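Destura has stopped work with two of its arms at the Marinho site after one of them folded back and struck the mount it is bolted to. The company calls it "a contact event at low speed". No one was hurt. The arm has a bent finger, and the second was switched off the same afternoon as a precaution.

It happened in May, during what was meant to be a routine check before the arms went to their first customer, the parts supplier Brister. The job was a small one: reach across a table, stop short of a panel of sliders, open the gripper and wait for the next command. According to the site's incident note, the arm set off as planned, then turned its wrist inwards and kept going until the overload cut-out tripped.

The cut-out did work. Destura has made a good deal of that in its statement, which runs to four paragraphs and spends three of them on the subject. The fourth says the movement "had not been expected from simulation results".

That claim needs some care. Destura trains its arms in a simulator called Jilumen, and the control software at Marinho had been through almost 3000 simulated runs before anyone loaded it on to a real machine. Records shared with staff show that 487 of those runs ended with part of the arm touching its own mount or control box. They were marked as passes. The test looked only at whether the gripper finished in the right area, and in those runs it did.

Jeferson Bastos, who leads the software team at Destura, said the contacts were put down to "rendering overlap", a known quirk where shapes in the simulator sink slightly into each other without any force being worked out. "We had seen it so often that it stopped looking like information," he said. He would not say who decided to leave the contacts out of the pass mark, or when.

Aparecida Bragança, the safety lead at Marinho, is less patient. She asked for a self-contact check to be added before the arms arrived and was told it would come in a later release. "If you are going to use the simulator as your evidence, you have to use all of it," she said. "You don't get to keep the nice half."

Work in the Jilumen simulator, as seen by the arm and from in front of the table:

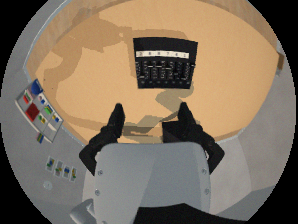
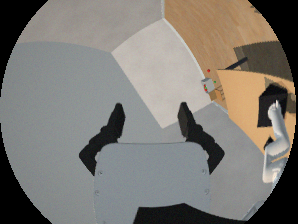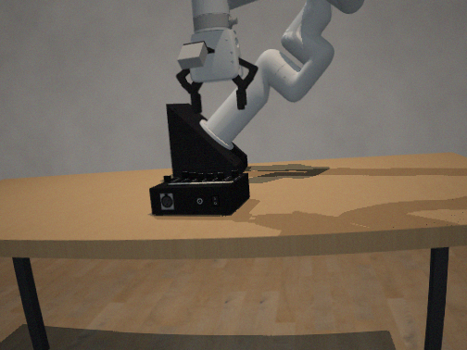
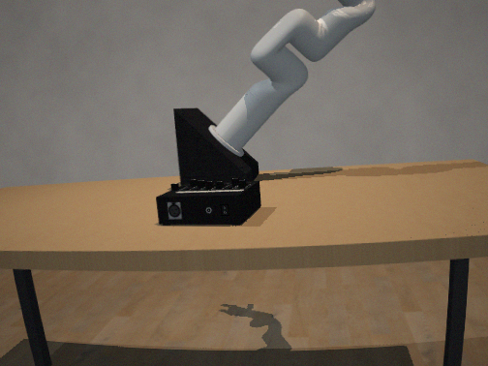 Destura now says it will rerun 600 of the trials with contact forces switched on and publish the results to customers. It has not said how the 600 will be picked. Bragança wants all 487 of the marked runs to be among them, and Bastos said that was "a reasonable request", though he stopped short of agreeing to it.

Brister confirmed that delivery has been put back but gave no new date. A spokesperson said the firm had been shown a summary of the simulator results when it placed the order. Asked whether the summary mentioned contact with the mount, the spokesperson said it gave a pass rate.

The arms stay off until Bragança signs the site form. She had not signed it when this item was written.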